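FOR IMMEDIATE RELEASE
May 6, 2020

Vokmont reports tabletop tidying result: arm trained on 80 recorded demos clears desks it wasn't trained on

MERVILLE - Vokmont, the manipulation research group, today put out results from its Skandine project. Short version: one arm, one wrist camera, two fingers, and a learned policy that moves everyday desk items to where they should go. Trained on 80 demonstrations. Tested over 1000 attempts. Full write-up and logs go online with this release.

The problem is an old one. Desks are messy. Things lie on top of other things. Most grasping work puts one object on a clean surface and asks the arm to pick it up. Fine for a benchmark, less fine for an office. Vokmont wanted the overlaps left in.

"We kept getting good numbers on single objects and then a cable or a notebook corner would ruin the whole run," said Hüsnü Toprak, who leads Skandine. "So we stopped cleaning up before the test. Whatever was on the table stayed on the table."

What's new in the method

The policy doesn't plan a full path at the start. It looks, makes a short move, looks again. Each look comes from the camera at the wrist, so the view changes as the arm does. No overhead camera. No markers on the objects, no 3D models of them either.

Second piece is what the team calls the order step. Before the fingers close on anything the system scores which item is free to move and which one is held down by something else. If a pad is pinned under a laptop, the pad has to wait, or the arm goes for what's on the pad first. The score is learned from the same 80 demos, no extra labeling.

Third piece is a plain one. The arm is allowed to back off. If the score drops during the approach it lifts, shifts over and takes another look. Earlier versions would commit and push things off the edge of the table.

The order step gets its hardest work from flat, thin items. A closed laptop gives two fingers very little to hold. A mouse pad gives less. Put one partly over the other and both the edge detection and the grasp scoring in the previous system got confused about where one thing stopped and the next one started.
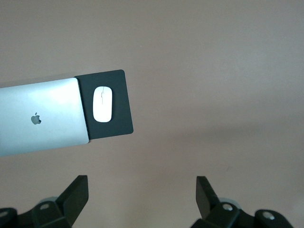
Wrist camera view with the gripper open. A closed laptop overlaps the mouse pad, with a white mouse on the pad. (Vokmont)

Shiny surfaces were another sore spot. Metal lids throw back light and a bright patch can look like a seperate object to the model. Glossy white plastic does much the same. The team tried filters, didn't love them. What worked better was just more variety in the recordings: lamps on, lamps off, blinds half down.

The numbers

Test set was 1000 attempts on layouts that were not in the training recordings. An attempt counts as good only if the target item ends up inside its goal area and nothing else has been knocked off the table. Nudging a neighbor is allowed, within limits. The limits are in the write-up.

With the order step on, the policy finished 80 percent of attempts. With it off, 30 percent. Same arm, same camera, same layouts. Toprak says that gap is the result, more than the top number.

Failures got sorted by hand. The biggest group was thin items lying flat, pads and single sheets of paper mostly. Next was timeouts, where the arm kept backing off and never made up its mind. Of the timeouts, 17 were traced to one bad setting that has since been fixed. Those 17 still count as failures in the reported figure. They were not rerun.

"It would be easy to rerun them and print a nicer number," Toprak said. "Then you have to explain why you did it. We'd rather people see the log."

What it does not do

It doesn't fold, plug in or open anything. It doesn't handle liquids, a mug counts only if empty. It can't lift a laptop flat off a table with two fingers; it slides it toward an edge first and takes hold there, or leaves it alone if no edge is near enough. Heavy items are out. So are items wider than the fingers can open, unless they can be slid.

Speed is not there yet. A person would be done and gone. The arm pauses at each look, and on crowded layouts there are a lot of looks. Vokmont did not tune for speed in this round and makes no claim on it.

The tests also used tables with plain tops only. Patterned surfaces are next on the list, early tries were mixed and are not part of the results.

How the demos were made

An operator guided the arm by hand controller, watching only the wrist view, same as the policy gets. That was a rule from day one. Early recordings where the operator could see the table directly were thrown out. Operators who looked at the table moved in ways the camera couldn't explain, reaching for items that weren't in view yet, and the policy picked up the habit without the information behind it.

Operators were told to make mistakes on purpose in some of the recordings and then recover. Come in too low, stop, lift. Miss to the left, correct. Toprak credits these for most of the backing-off behavior, though the team has not yet run the test that would pin that down.

Demirtaş, a maker of gripper parts, supplied the finger plates and is a partner on the project. The plates are a stock shape. A softer tip was tried and dropped after it dragged on smooth tabletops and pulled pads along with it.

Release of data and code

All 80 demonstrations go out with the write-up, along with the training code and the logs for every test attempt, failed ones included. Wrist camera video is included for each. Free for research use. Commercial users should write to Vokmont first.

Other groups are invited to run the layouts on their own arms and send in what they get. The layout cards give the position and angle of each item so a desk can be set up again close to the original. Exact products are not required, similar size and finish is enough.

What comes next

Vokmont plans a second round with patterned tops and with layouts that people other than the team have set up. Results are due in October. The group is also working on a version of the order step that gives a reason an operator can read, in words like "held down on the left," instead of just a score. That one is early. No date for it.

A remote demo of the current system can be arranged for press and for research groups. Please allow some notice, the arm is shared with other projects and set up takes a while.

About Vokmont

Vokmont does research on robot manipulation in homes and offices. Its based in Merville. Skandine is its project on cluttered surfaces.

Contact

Hüsnü Toprak, project lead, Skandine
Vokmont, Merville
Video clips and the full write-up on request. Please say which outlet or lab you are with.

###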